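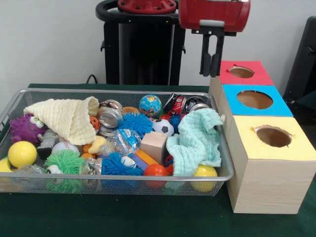 How long does it take to get the Fadero kit ready for a first run? We needed around 63 minutes from opening the lid to the first pick, and most of that went on calibration.

4.2 Using the kit at Etton

I should say where we stood before we started. Skarkard sells Fadero as a ready-made clutter picking test: a mixed load of objects, three boxes to drop them into, a scoring sheet and a year of access to their scoring service. You bring your own arm and table. I was sceptical of paying for what is, when all's said and done, a pile of toys, and Shaimaa Salem was keen, so she did the ordering and I did the grumbling. We agreed to follow the printed instructions to the letter for the first week and only then start changing things.

The layout is quick to put together (Figure 3). The load goes in one wide metal container and the boxes stand in a row at one end of it, each with a round hole in the top. The manual asks for a plain matt surface, and we used a dark green cloth. Where it let us down was on the position of the boxes. It gives a distance from the container but says nothing about how far they should be from the base of the arm, and on our first try the last box in the row was right at the limit of our reach. We moved the lot and began again.

I liked the choice of objects much more than I'd expected to. The plain balls are easy and the football is only a matter of opening wide enough, but the spiky balls are lovely little troublemakers - they squash, they catch on each other, and our grasp planner had no idea where their edges were. Then there are the cloths. A cloth lying over half the load hides whatever is under it, and picking it up first changes the whole heap, so the order of picks starts to matter as much as the picks themselves.

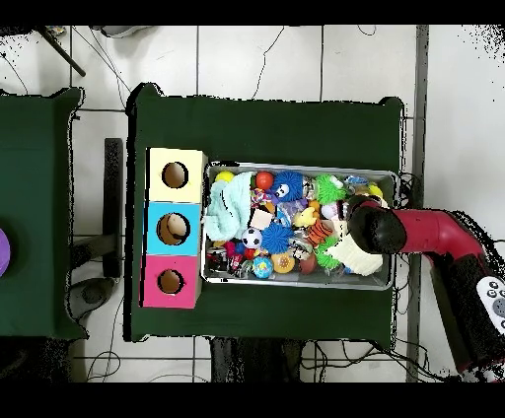
That brings me to scoring, and here I have a proper complaint. The sheet counts a pick as good once the object has left the container, even if it then misses the hole. We thought that was too generous and kept our own tally next to it. Out of 231 attempts, 173 ended with the object inside a box, and that is the number used in the rest of this paper. The service wouldn't let us enter it, so Shaimaa wrote a short script to turn our logs into the same table format.

Support was friendly. I sent 2 questions about the box spacing and had a useful reply to one of them. The other is still open, and Section 4.3 explains the spacing we settled on in the meantime.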